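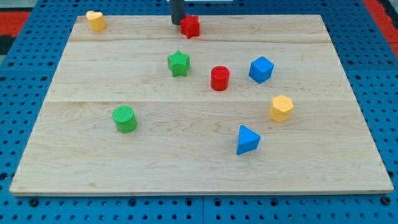

Mikkel asked after last session whether you can grade small blocks by shape first and color second and still call it one sort. Yes, if you write the order down before you start. No, if you decide halfway through. Most of the trouble in the June 15, 2025 homework came from that.

Sorting and grouping, handout 5
Course: Materials for Early Math, instructor Danai Tsakiris

What we use: plain board, small solid blocks. Stars, hearts, cylinders, cubes. Red, green, blue, yellow. Boards for the July block come from Skimley, same size as now.

Terms
Attribute -- one thing you can say about a block (its color, its shape).
Class -- all the blocks that share it.
Cross-sort -- two attributes at once. Rows and columns.

Two stars, one red and one green: same class by shape, split by color. Red star and red cylinder: together by color, apart by shape. Children see the color one faster, at least in the Plurnmont groups. Ask for shape first and wait. Then wait longer.

Scatter before you sort. Do not set the blocks out in a line, a line already looks like an answer. Spread them over the whole board, back edge too. Turn a cube so a corner faces the child, some four year olds stop calling it a cube and that is worth a note.

Names. Heart and star are everyday words, fine. "Cylinder" is not, children say circle becuase they look at the top. Accept it, say cylinder back, tip the block on its side and let it roll. Don't correct twice.

Inna Tymoshchuk's routine (we tried it in class):
Child picks any block.
Child finds one that is the same somehow.
Child says how.
Put both back, go again with a different "how".
Stop at 6 turns, sooner if they start building. Building is fine, just write it down as building.

Recording sheet: block picked, block matched, word used. Exact word. Not your word for it -- Demyd's sheets had "circular solid" all the way down and no child said that.

For next time
Read pp. 33 to the end of the chapter, skip the part on weighing.
Run the routine with two children, bring both sheets.
Draw a cross-sort grid for the full set, color across, shape down. Leave the empty cells empty, we will talk about what they are for and wether zero belongs in them.

Sheets go in the tray outside room 225.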